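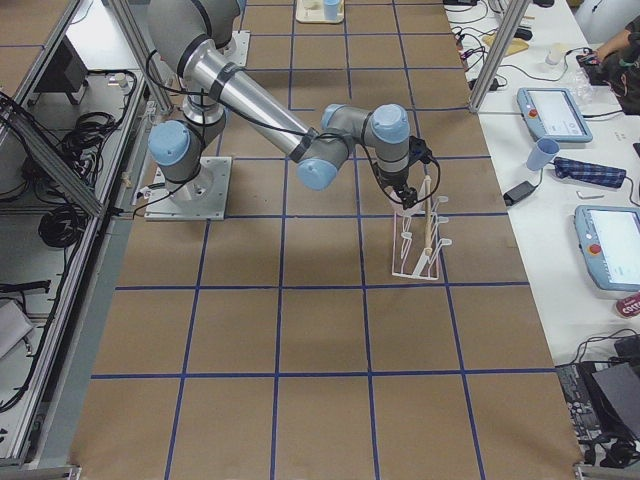 **Progress note for Sheehan, October**

Hi all! We're a bit further along than I promised last time, so I'll start with the good news. The stick-and-rack task is up to 1031 recorded demos, and they're all done by remote control now. I gave up on pushing the arm through the motion by hand back in the summer (my shoulder is grateful, and the recordings are a lot less jerky).

The fiddly part is still the last inch. Getting the stick over the rack is easy, but lining it up with a slot between the prongs takes patience, and you can hear people holding their breath. New operators need over 4 hours of practice before I keep anything they record. I'd budgeted for two, so that's where some of the September time went, sorry!

The tape grid has been a big help. We call out a square, move the rack there, and record 12 runs before moving on. I still have 19 squares to cover, mostly the ones farthest from the base.

Money is fine. The Clirnik invoice came in a little under the quote, and I'd like to put the difference toward spare gripper fingers from Rostura if you're okay with that. I need a yes or no by Friday to make their next shipment.

Next up is training on the full set, then the two-arm version.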